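Misport refurbishment line – progress report and equipment plan
Wed 23 February

Hello all, and thanks for giving us the extra week. I know what you mostly want from me is a number you can put in the spreadsheet, so I'll get to the money as fast as I can. First, though, a bit on where we are with the processor work, as that's the job the whole equipment request hangs on.
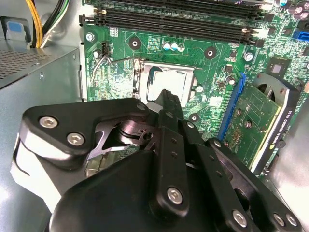
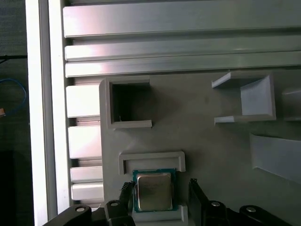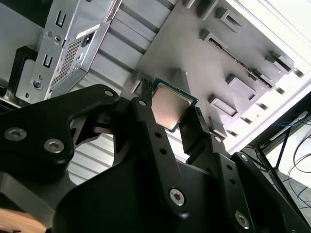 Processors are the fiddly end of refurbishing desktops, and they're what we promised you we'd tackle first. Everything else on the bench (memory, graphics cards, drives) is more forgiving, and I'd like to leave it alone until the summer if you're happy with that. I've had a couple of you ask whether we could do memory at the same time. We could, but we'd be buying a second set of holders for it and I don't think the budget will stretch.

So, the budget! You gave us money for 6 holders and we've had 3 printed so far. I held the rest back on purpose. The printed parts are cheap enough, but every time we change the layout of the base plate we end up wanting the holder a touch lower or a touch wider, and I'd sooner pay for the right one once. The remaining three will go to the print shop when the layout is settled, which I'm hoping is next month.

Finger pads are the thing I got wrong in the original plan. I put them down as a one-off purchase and they really ought to be a consumable, like gloves. I've added a line for 20 pairs, which should see us through to July with a few left in the drawer. It's a small sum but it wasn't in the first version, so please do look at it.

The bigger question is the second arm. We've got two quotes in. Narkgate want to sell us the arm, the gripper and the wrist camera as one package, with training thrown in. Llanos will do the arm on its own and let us carry on with the gripper we know. Llanos is cheaper on paper, but their delivery is six weeks and we'd have to do the fitting ourselves. I'm leaning towards Llanos anyway – the team are comfortable with this gripper and I don't fancy starting again with a new one.

Trornville have asked whether they could share the cost and take the second arm for part of the year. I like the idea in principle. What worries me is transport, and who pays if it gets knocked in the van, so I've asked them to put something in writing before we go any further.

What I need from you: a yes or no on the finger pads, and a steer on Narkgate or Llanos before the quotes run out. The updated spreadsheet is in the usual folder, second tab.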